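Two Hundred and Twenty-Two Drawers

I took the job at Trernlow because it was indoors and because Jeptoo Koech told me over the phone that I'd mostly be sitting down. She wasn't lying! You sit down, you put your hands on the controller, and you open and close a pretend drawer in a pretend room until the learning system has seen enough goes at it to have a try on its own.

The room lives in a program called Skemelix. It's got grey carpet and bluish walls and no door that I've ever found (I looked, my first Wednesday, when I should have been working). I got oddly fond of it. July was bitter that year and the office heater smelled like burnt toast, so I'd come in with my scarf on and sort of settle into that other room, where the light never changed and my feet weren't in it.

The target was 222 good runs. A good run meant you went in with the fingers open, did the thing smoothly, backed off and stopped. If you hesitated, you binned it. If you clipped the edge of the tray, you binned it. Jeptoo would wheel her chair over at the end of the day and watch my runs at double speed with a mandarin in her hand, going "yep, yep, yep, nope."

"What was wrong with that one?" I asked her.

"You went round the long way."

"I was being careful."

"You were being nervous. It'll learn nervous."

Well, I thought about that the whole tram ride home. I thought about every arm in every warehouse Lacerda was ever going to sell, coming at drawers sideways like I come at a conversation with my sister. I even dreamt about it, all of them lined up, hovering.

By run 50 I'd found my favourite way in. You bring the arm across the table, not too high, and let the hand hang just short of the near side of the tray, and then there's a little moment before you commit. I started breathing out on it. I don't know if that gets into the data, but Jeptoo's nopes dropped off, so I kept doing it, and I started doing it in other places too. At the letterbox. Outside Mum's ward.

Mum asked what I did all day and I told her I was teaching a robot to open a drawer.

"How long's that take?"

"Six weeks."

"It took you longer," she said, and then laughed so much the nurse came in to have a look at her.

I finished the last run late one afternoon with six of us still in the office and the Runetti people already carrying in their boxes for the next contract. Jeptoo had gone to find the good biscuits. The save light came on and I should've logged off, but I reset the room and brought the arm across once more, off the record, fingers open, and I let it hang there while the kettle got going behind me. Then I breathed out and reached for the drawer.

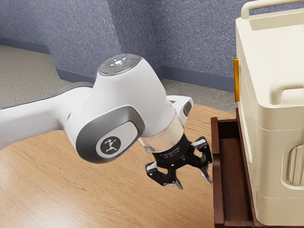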